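From: Justinas Lill
To: codia-list
Date: Feb 16, 2021
Subject: Re: [codia] Tribute albums and the Plistmont LP

Kristaps Urbonaitė wrote:

> I've been meaning to ask this for ages. Does anyone on here own
> the Plistmont record where they do nothing but Zeltorano songs?
> I've only heard the two tracks that used to be played on late
> night radio. Dalia tells me there are two different pressings and
> that one of them has a different take of the closing song. Is it
> worth hunting down, or would I be better off sticking with the
> originals?
>
> Also, does anybody know who sings the second verse on "Harbour
> Lamps"? It doesn't sound like either of them to me.
>
> Kristaps

Hello Kristaps, hello all,

Yes! I've got it, and I've been waiting years for someone to ask. Sorry for the length of what follows, you did rather walk into it.

First the pressings. Dalia's right, there are two. The one on the Codia label has the plain white inner sleeve and the shorter running time on side two. The other one came out the following August and has the lyrics printed on the inner, very small, with at least one line plainly wrong (it says "the bridge is mine" where she sings "the bridge is mined", and it changes the whole song if you believe it). The closing track on the first pressing is the one with just guitar and that wheezy pump organ. On the second they went back and put drums and a choir on it. Hartmut Wunderlich swears by the choir version and we've had words about it on this list before, so I'll only say that he's mistaken and leave it there.

My copy is a first pressing and has 1,466 written in pencil on the label of side one. I always assumed it was the copy number, but then Dalia's has 3,138 on it and she was told only 3,000 were made, so either the person who told her was wrong or the pencil means something else. Shop stock numbers, perhaps? If anyone else has one, please go and look at the label and tell me what it says. I'd love to get to the bottom of this.

Now, is it worth hunting down? I think so, but it depends what you want from a covers record. If you want the songs as you know them with a different voice on top, you'll be cross by the end of side one. They take "Salt Road" at about half the speed, and they leave out the chorus of "Eleven Windows" altogether until the very end, when you get it once and that's your lot. I couldn't stand it the first time. Eglë Lill, my sister-in-law, played it to me in her kitchen and I asked her to put the original back on. Then I found I was humming their version in the car for a week.

What they understood, I think, is that Zeltorano's own recordings are very busy. All those twelve-strings and handclaps and the trumpet that wanders in and out. I love all that, don't get me wrong, but it does hide the words. When you hear "My Brother's Coat" with one voice and a double bass you suddenly notice that it's a horrible story. I'd been singing along to it since I was fourteen and had it down as a cheerful number about clothes.

It doesn't all come off. "Tin Parade" is dreadful, I'm afraid. They try to make it into a sort of slow waltz and it simply lies down and dies. And whoever decided on the spoken bit in the middle of "Ferry Weather" should have been taken to one side. I lift the needle there. But three duds on a twelve-track covers album is a good score by my reckoning (the third is the instrumental, which is harmless but goes on).

As for "Harbour Lamps", you've got good ears.

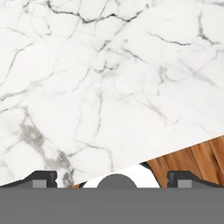

The second verse is neither of the two regular singers. The sleeve doesn't credit anyone, but I've always been told it was the engineer's wife, who'd come in to drop off his supper and was asked to have a go because both the others had colds. I can't prove that, and it does sound like the kind of story that gets better every time somebody tells it. What I can say is that the same voice turns up in the backing on the choir pressing, high up on the left if you listen on headphones, so she must have been around for at least two sessions. Hartmut may know more. He used to write to the bass player.

Prices are silly at the moment, by the way. I saw a second pressing go for far more than I paid for my record player. Don't do that. They do still turn up in boxes under tables, usually filed under the wrong name because the front cover has Zeltorano in much bigger letters than Plistmont. So look under Z as well as P — that's how Eglë found hers.

If you only want to hear it, I can bring my copy next time we meet up, whenever that's possible again, and we could play it straight through against the originals, song by song. Dalia has suggested this before and I think I said I was too busy, which I clearly no longer am.

One more thing and then I'll stop. Does anyone remember a single of "Salt Road" with a live B-side? I'm certain I held one in a shop once and put it back, and I can't find it listed anywhere. Catalogue number ended in 2,841 or near enough. I may have dreamt it. If you've got one, please don't tell me what you paid.

All the best,
Justinas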